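Susby Desk Lamp, green

The Susby is a compact task lamp from Suscombe with a flared, bell-shaped shade in glossy apple green. The shade is carried on a thin silver metal arm with a black hinge joint. The base is dark plastic.

Supplied with a 2 m mains lead and inline switch. Guarantee: 2 years. Bulb not included.

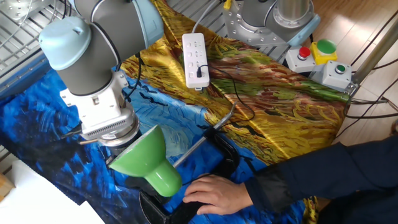

To change the angle, hold the base steady with one hand and move the arm with the other. Do not turn the shade by its rim. Allow the lamp to cool before replacing the bulb – the inside of the shade gets hot in use. Wipe with a dry cloth only; solvent cleaners will dull the gloss finish.

Maximum height with the arm raised is 57 cm. The hinge is tested to 2,000 movements. Spare hinges are listed under Ponska parts and fit this model only.

Trade enquiries: Lungile Engelbrecht, Suscombe
Page updated 2021-05-29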